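# Preron hand gripper -- the club loaner kit

I run the equipment side of the Saarinen home robotics club, which mostly means I answer messages about the Preron kits and remind people to charge them. So I figured I'd put everything on one page! If you're on a student team for the January pick-and-sort challenge, or you just want to borrow a pair and try collecting some demonstrations at home, read this first and then message me.

The Preron kit is a pair of hand-held grippers, one for each hand. You squeeze, the fingers close, and the camera on top records what you did so your team can train a policy on it later. No arm needed for this stage (the arm stays at the club, and we take turns on it). I've used a few different grippers over the years and this is the pair I reach for when somebody new joins, mainly since you can hand it over and they're picking things up in a minute or two.

## What you get

- Two grippers, left and right, with the blue textured finger pads already fitted
- Two charging leads and one wall plug
- A pouch with spare pads and the small screwdriver
- The Drilalar calibration card -- please don't fold it
- A storage card, enough for 300 short episodes with room to spare

The laptop software is called Mudar, and you download that yourself from the club page. It runs fine on my very old machine, so it'll run on yours.

## Where to set up

Anywhere you can stand over comfortably. A desk is fine, a bed is fine, a rug is fine if your knees are younger than mine. I like a bed for this task, to be fair, because small things sink into the covers a little and the fingers have to come in at a proper angle. Boxes and jars lying on their sides, a shallow tray with a jumble of soft stuff in it, patterned sheets underneath: that's a good hard mix, and a model that copes with it will do much better on judging day than one raised on a bare tabletop.
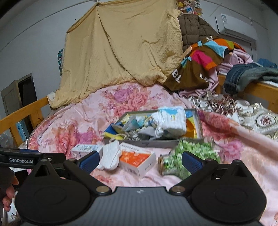 ## Your first session

Turn both grippers on and wait for the beep. Open and close each one fully, twice, so Mudar can find the end points. Then hold the calibration card in front of each camera until the light goes steady -- people skip this and then wonder why their left hand thinks it's in another room.

After that, just start moving things. Pick one item, put it somewhere, let go, back off. That's one episode. Keep them short! Beginners try to tidy a whole pile in one go and the recording ends up useless, because you can't tell where one action stops and the next begins. I aim for 50 episodes in a sitting and then I stop, because my wrists start cheating after that and it shows in the data.

A few things I've learned the slow way:

- Soft items are harder than boxes. A mask, a sock or a drawstring pouch needs a pinch near a fold, and you have to come down lower than feels right.
- Open the fingers wide before you get close. Opening them at the last second shoves everything sideways.
- Use both hands on towels. One grips, one steadies.
- Mix up the pile between episodes. The same sock in the same corner teaches your model about that corner.

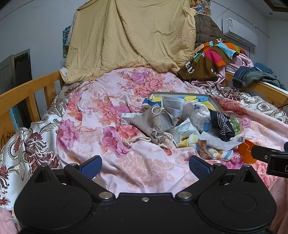

Teams usually ask me how much data is enough, and my answer is always a bit annoying: it depends how messy you want to go. For the beginner class (five objects, one tray) 200 good episodes got our last team a policy that behaved itself most of the time. The open class is another story, and one team there turned in some 4000, shared between a lot of patient friends. I would never ask a first-year team to do that.

## Care and borrowing

Wipe the pads with a barely damp cloth and let them dry before packing. Lint is the big enemy, especially if you've been working on anything fuzzy, and linty pads slip on smooth boxes. If a finger feels stiff, check for a thread around the pivot before you reach for the screwdriver. Please leave the pivot screws alone otherwise -- I set those myself and it takes me half an evening.

Loans run two weeks, longer if there's no waiting list. Bring the kit back charged, with your episodes copied off the card, and tell me if anything broke. I won't be cross, I just need to order the part.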